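Fold it on the bed
By Mayuree Siriwan

In my mother's house there was no folding table. The washing came in from the line and it went on the bed, all of it, and my mother stood at the side and folded until she could see the sheet again. I was a child and thought every family did the same. Then I moved to Jidstead and learned that people here have strong opinions on this matter, and most of them are against my mother.

My neighbour Uthai Ratanaporn is one. He says that a bed is for sleeping and that clean clothes should be folded on a hard, flat surface at the height of the waist. He bought a folding board from a shop called Amell and he keeps it behind the bathroom door. His shirts are very correct, I admit it. But I have also seen his armchair, and on the armchair there is always a hill of washing which is waiting for him to take out the board.

This is my first argument for the bed. You can't forget what is on it. A chair can hold a heap of clothes for nine days and you will only sit somewhere else. A bed asks for itself back every night. When I have left the washing there after lunch, I know that before I sleep I must do something with it, even if I am tired and even if there is a good film.

My second argument is about size. A kitchen table is fine for socks and tea towels. A large piece of cloth is another thing. It hangs over the edge, it touches the floor, it pulls itself down while you look for the other corner. On the bed it has somewhere to fall. You take one corner and lift it up, and you let the rest lie there as it wishes. After that you look for the second corner, and the work becomes easier. I have tried to fold a double sheet on a table in our flat, and I finished with the sheet around my neck.

I know what people will answer. The mattress is soft, so the folds are not sharp. It is true. I have asked myself many times who will inspect the folds in my cupboard and I have not found this person. They will also say that it is bad for the back to bend over a low bed. Here I agree more. I kneel, or I put one knee on the edge, and I don't do everything in one go.

The more serious problem, in my opinion, is that the bed attracts other things. It is big and flat, and in a small flat it is often the only place that is both. So a box arrives there "for a moment" and in May it is still there.

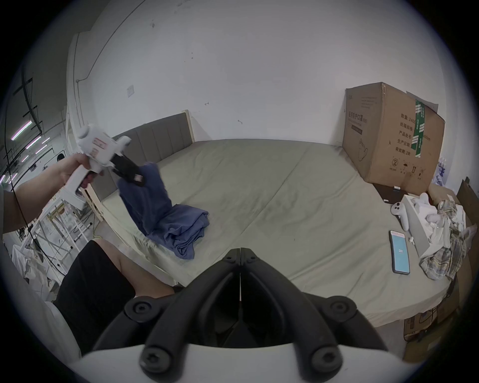
One corner first. The box has kept its place by the wall.

A box on the bed is not a crime. But I have made for myself a rule that anything which is not cloth must leave before the folding starts. I don't always obey it. When I do, I can make three piles: one for the wardrobe, one for the drawer, and one for things that must be mended. When I don't, the piles lean against the box, then they fall, and I begin again with less patience.

Uthai read this before I sent it and he is not convinced. He offered to lend me the board for a week. I said yes, to be polite, and I have put it under the bed.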